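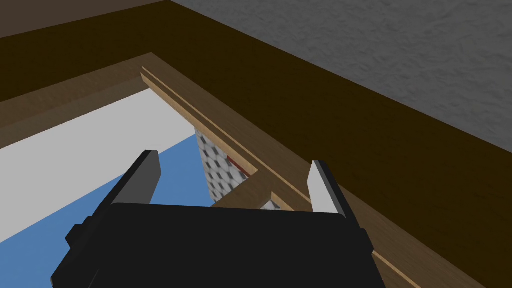 Gripper over a wooden frame, fingers open

Virtual machine crawls after I gave it MORE memory?

Hi all, hoping somebody can put me out of my misery. I run an old accounts package in a guest on my home PC (the package won't install on anything newer) and it has plodded along fine for years. Last week I bumped the guest from 3 GB of memory up to 6, thinking it would perk up a bit, and now the whole lot grinds. The mouse lags, the host fan howls, and opening a single invoice takes up to 18 seconds. The host is a Sterley desktop with 8 GB in it. I've put the guest tools back on and rebooted everything twice. Have I broken it?

Hanna Lis

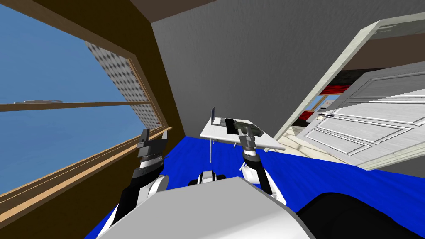 Posted by Afshin Babaei, 7 November 2023

You haven't broken anything, Hanna! You've starved the host. It has 8 GB and you've promised 6 of them to the guest, so your main system is left trying to live on 2 and it's swapping to disk like mad. Shut the guest down properly (don't just suspend it, a suspended one keeps its old settings), put it back to 3 and start it again. If you want it quicker after that, buy more memory for the host first. And have a look at how many processor cores you've given it. I had mine set to all of them once and it was horrible, two is plenty for an accounts package.

Also check for old snapshots while you're in there. I found 400 GB of them on my drive in July and the disk was nearly full, which didn't help matters. Delete them from inside the manager, never by hand in the folder.

Corina Danzer

Same thing happened to me, I just bought a new PC in the end. Might be your antivirus as well, try turning it off?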